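Search the help pages
Enter keywords Go Advanced search

Which pale grey won't turn blue (or lilac!) in a north-facing room?

Posted by Oanh Thân, 20 Dec 2024

Print this page | E-mail to a friend

Hello all, I'm hoping somebody can save me from buying yet another tester pot. We moved to Kerkudside in the spring and I've been doing the house up one room at a time, mostly at weekends and mostly on my own with the radio on. The back room is the last one downstairs. It faces north, has one fair-sized window looking out on next door's fence, and at the moment it's magnolia, the proper old magnolia that has gone the colour of weak tea. I want it pale grey. Nothing fancy, just a light, calm grey with white woodwork, and a white table I've already bought and am not sending back.

You'd think this would be easy! I've had four testers so far. The first was Lorkum 201, which looked like a lovely soft grey on the card and went on the wall as baby blue. My sister walked in and asked who was expecting. The second was lilac, no other word for it. The third was fine in the morning and then went a sort of wet cement colour by three o'clock. The fourth is a Podau one, and it's nearly right, but next to the table it looks grubby, as if the wall wants a wash. I've painted them all side by side straight on to the magnolia, in squares the size of a tea tray, and the wall now looks like a chessboard somebody gave up on.

So my questions are really these. Is there a pale grey that stays grey in a north-facing room? Is it the magnolia underneath that's throwing me off? And does it matter what bulbs I've got, because mine are the yellowish sort and I never gave them a thought until now. I'd rather not spend much more, as Edwards charge nearly as much for the little 100 ml pots as I used to pay for a decent tin. They'll mix me a 5 litre tub once I've made up my mind, but they won't take mixed paint back (fair enough), so I'd like to be sure.

Thanks in advance, and apologies for going on.

magpie_lane

Hi Oanh, I feel your pain, I did our hall three times!

I think your biggest problem is the chessboard. If you put a cool grey down on top of something as yellow as old magnolia, with a border of magnolia showing all round it, your eye compares the two and the grey comes out looking far bluer than it is. I did exactly the same thing and very nearly gave up on a colour I've now got in two rooms. What worked for me was painting the tester on a big sheet of lining paper, two coats, right up to the edges, and letting it dry overnight. Then you can tack it up in different places. Put it by the window, then on the darkest wall, then behind the table, and leave it a whole day in each spot if you've the patience. I had mine up for most of March and got quite fond of it.

The other thing is that north light is bluish to start with, so a grey that has a drop of blue in it gets a double helping. Ask the people at the counter what's in the mix. They have it all on the screen, and when I asked they were happy to turn it round and show me. You want one that has been greyed off with a bit of yellow oxide or umber, and you want to steer clear of anything where blue or violet is one of the main tints. Your lilac one will have had a touch of red in it as well, I'd bet money on it.

For what it's worth, I wouldn't write off the Podau. The one that looks grubby against magnolia and a brilliant white table may be the warm one you're after, and it could look completely different when all four walls match and there's no yellow left anywhere to argue with it. Try that one on the lining paper before you buy anything else.

Oh, and do the ceiling first. I didn't.

Derek in the shed

just use white and put one lamp in the corner. all greys look the same once the furniture is in. I did ours in 2000 and haven't touched it since and the wife has stopped mentioning it

Tilly Tasker

I don't agree with Derek, sorry Derek, but he has a point about lamps. Change your bulbs before you change your paint. The yellowish ones (warm white) will pull a grey towards beige in the evening, and the very cold ones will make it look like a dentist's. I use the in-between kind, usually sold as neutral or cool white, in any room where I care about the colour, and I have the same kind in every fitting so that one end of the room isn't fighting the other. Even light makes a huge difference to a plain wall. With a single bright bulb in the middle you get a pale patch and four gloomy corners, and you'll swear blind that the paint is patchy.

About the white table: a bright, cool white top will always make a wall look a shade darker and a shade warmer than it would on its own. I wouldn't fight that. If the wall and the table are close in tone and the table is just that bit brighter, it looks very restful, to my eye anyway.

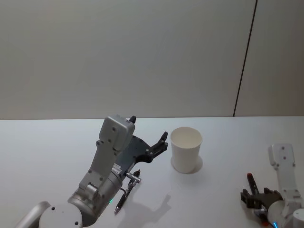 Pale grey wall and white tabletop, close in tone under even light.

If you've got any joins or cracks, look at those before you paint as well. Pale, plain colours show up every dark line, far more than magnolia ever did. I run a thin bead of decorator's caulk down anything narrow, wipe it with a damp finger and leave it till the next day. Don't use the bathroom silicone sort, the paint won't stick to it and you'll be picking it out with a cocktail stick.

Matt finish, by the way, if it's a room that doesn't get steamy. Any sheen at all will bounce that fence back at you. Do let us know what you go for, I've a north-facing box room of my own to do and I'm happy to copy!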